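Wundaven Kitchen, Counter Surface
Gallery page, updated 27/11/2018

Material notes for the long counter on the Prorkatholm site. The top was fitted in August, along with the base units. This page covers the finish only. Cabinets, plumbing and lighting are filed separately.
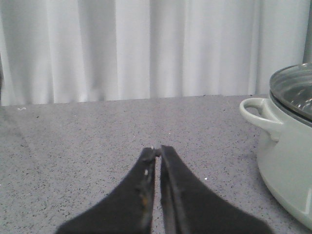 Gray top, fine black and dark-gray speckle, looking toward the back edge and the white behind it.

Finish

The pattern is a granite-like speckle on a light-to-medium gray base. The specks are small and dense, with a lighter fleck now and then. At standing height the surface reads as a single mid-gray. The grain only becomes distinct from close up, so judge any sample at both distances before signing off on it.

The order sheet lists the finish as Lendia 74. An earlier sheet, still circulating, lists it as Min, the working name used while the shortlist was open. Both refer to the same top. Quote Lendia 74 on any new paperwork.

Tone

The gray shifts a little over the surface, lighter toward the middle of the picture and more even and darker to the left. Readings taken from a single photo should not be used for matching. Use the offcut kept in the drawer under the sink, and hold it flat. Held upright, it looks darker than the installed top.

Darnell Whitfield matched the filler to the offcut. The first mix was too blue and was thrown out. The second is the one recorded on the card taped inside the drawer.

Back edge

The top stops in a clean line against the white. No contrast strip was specified. The original drawing showed a dark bead along the full length, and Oanh Lưu removed it at the second revision to keep the line thin and to leave one less ledge to wipe. Anyone working from the first drawing should discard it.

Crumbs and lint still gather at the back. Small white scraps are easy to miss there, particularly at the far left end, where the cloth tends to stop short. Start the wipe at the left and work toward the right.

Dimensions

Depth, front to back: 700 mm.
Length, wall to end panel: 2000 mm.
Overhang at the front: 5 mm past the door faces.

The depth is greater than the old counter's. The extra allows a cutting board and a tray to sit one behind the other. It also puts the back edge out of easy reach for shorter users, and Mỹ La has asked for a long-handled squeegee to be kept on the hook by the door.

Cleaning

Warm water and a drop of dish soap, soft cloth, then a dry cloth. Work along the length in straight passes. Circular wiping leaves faint arcs that show under the window light and have to be gone over again.

No scouring powder. No green pads. Vinegar is allowed on the sink only.

Tea and turmeric should be wiped up the same day. On the test piece, turmeric left overnight needed three passes with baking soda paste and left a slight yellow cast in the lighter flecks. Beet juice came off with water alone. Red wine was not tested.

Speckle hides dirt well. A plain white top shows each crumb, and this one does not, so the visual check is not enough after rolling dough or cutting raw meat. Pass a flat palm over the surface — grit and dried flour are felt before they are seen.

Heat and cutting

Trivets are in the second drawer. Pans go on a trivet, including pans that have been off the burner for a few minutes. Boards are used for all cutting. Knife marks in a speckled finish are hard to see head-on but catch the light from the side, and the filler will not hide a long one.

Marks and repairs

Report chips to Bình Lại with the distance from the end panel in millimeters and the distance from the front edge. "Near the sink" has been received twice and could not be located either time. Put a piece of masking tape beside the mark, not over it, and leave it there until the repair is done.

Filler is applied in thin coats and left overnight between them. Sanding is by hand, fine paper, wet. Keep the counter clear for the whole of the next day.

Open items

The joint at the end panel needs a second look after the heating season. Tarmo Kļaviņa has the sealant and the color reference.

The sample board for the island has not been ordered. The same finish was proposed, but the island takes more direct light and the gray may look flat there — a darker base is under review. Dimensions for the island will be added once the position of the floor outlet is settled.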